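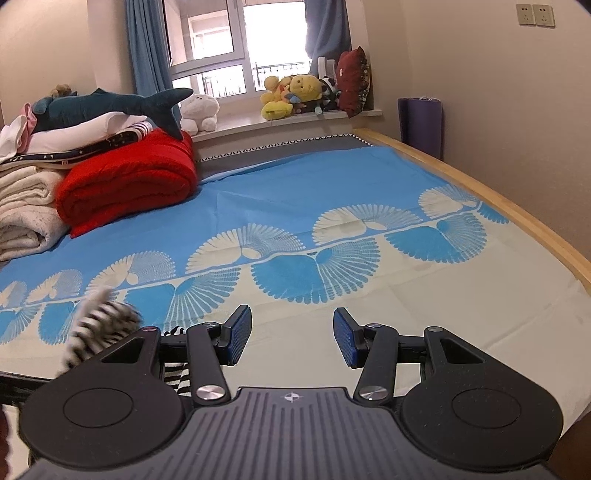

A reader going by Fodetti wrote in after my last post to ask whether a slipping jaw is really a fault at all, or just a sign that somebody is squeezing too hard. Great question, and I've been chewing on it all week!

My answer is that it's a fault if the log says one thing and the fingers do another. In session 1423 the left gripper reported a full close on every grasp, and when I replayed the data the jaw width was off by 4 mm by the end. It started out perfect. The drift crept in so slowly that I never felt it in my hand, and I was the one folding!

I blamed the Horholm encoder first, because I always do. Swapped it, ran 100 open-and-close cycles on the bench – same drift. Then I blamed my own calibration script (fair, it's a mess) and lost an evening to that.

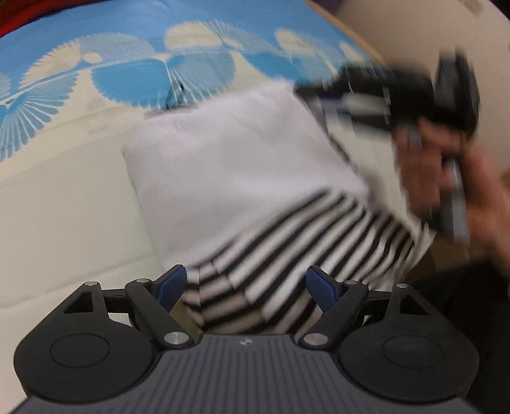
Cloth is where it hurts most. With a block or a cup you can be a few millimeters out and still get a decent grasp, but a thin layer of fabric gives you no slack, and a policy trained on those numbers would learn to close on air. Or it would pinch too hard on a real arm, and that's how you cook a motor.

The culprit was a set screw on the encoder shaft. It had backed off just enough to let the shaft creep a tiny bit with each squeeze, and I'd moved the same loose collar over to the new encoder without a second look. A drop of threadlocker, another run on the bench, and the width came back to zero every time. I was so happy I ran it again just to watch the plot stay flat.

The bad news is that nearly 440 grasps are now marked as suspect. I'm going to try correcting them with the Aebischer tracking tool, which can estimate jaw width from the video alone, and if that doesn't pan out I'll redo them in November. The Itley grippers use the same collar, so check yours!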